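Getting a small prog night off the ground: what do we owe the support band?

4 min read

Posted in March by Tariq Malik

We run a progressive rock night in the back room of a pub, under the name Gikia. Capacity is 215 if everyone breathes in. Up to now it's been local bands playing for the door money and a plate of chips, and they've all been very decent about it.

For the next one we've booked Mengal, who have two albums out and a proper agent, and who sent a contract. The contract says they get a flat fee of 500 pounds plus a share of the door once costs are covered. Fine. It also says "support to be agreed by artist", and they've agreed to Rikano, who are friends of ours and who play one song that lasts 20 minutes. Sometimes two.

My trouble is that the contract doesn't say who pays Rikano, or whether their fee counts as one of the costs that come off before the split. The agent, when I rang, said "that's usual" and had to take another call. Usual how? I'd like to pay the support something better than chips without either going skint or being accused of fiddling the sums. Also, does anybody let the support use the headliner's drum kit any more? Mengal's rider has half a page on the drum kit and I'm frightened of it.

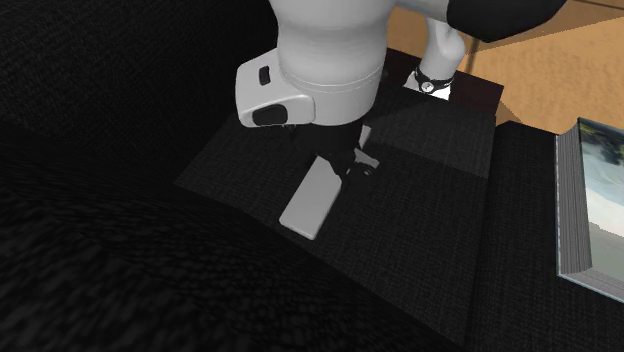

Picture: Gikia archive

For what it's worth, tickets are a tenner in advance and we've never sold out. We did once run out of glasses.

2 replies, oldest first

Areeba Gilani

You pay the support. The promoter always pays the support unless the headliner is bringing their own band along on the tour, and even then read the thing twice. If Mengal only "agreed" to Rikano then Rikano are yours, like a stray cat.

As for whether the fee comes off before the split, it does if you say so in writing now and it doesn't if you say so at midnight with a cash tin in your hand. Send the agent a one-page list of costs: room hire, sound engineer, posters, support fee, the performing rights bit, food. Ask them to reply with a yes. Agents who can't spare two minutes on the phone will often answer an email with a list in it, as all they have to type is "ok". Keep the "ok".

Do the arithmetic before you send it, mind. A full room at a tenner is a good evening, but you say you've never had a full room. Work it out at half full and see whether you still like Mengal. I put on a band some years ago who drew 3000 to a festival field and then got a very select gathering out to my church hall in the rain. Lovely set. I ate beans until spring.

On the drum kit: the usual thing is that the headliner's kit stays put, and the support brings its own cymbals, snare, kick pedal and stool. You ask, though, and you ask the drummer's side well ahead. If the half page says no, believe it. Then you need a second kit and somewhere to stand it, and in a pub back room that means in front of the first one with the singer more or less in the bar.

And get Rikano to put a length on that song. Put their finish time on the running order and let them worry about which bit of the suite has to go.

Floterix

just pay them out the bar takings. our local does it. also Rikano are brilliant, saw them twice, the long one is better live. is there parking

Tariq Malik (original poster)

Thanks Areeba, list sent, and the agent has replied "ok" with no full stop, which I have printed out. The bar takings belong to the pub, Floterix, and the landlord is quite attached to them. Parking is behind the chemist, free after six.

Still waiting to hear about the drums. Rikano say they can get it down to 18 if they lose the flute.

We send a short newsletter when new threads get replies. Enter your email to sign up, or carry on reading without it. By using this site you accept our cookies.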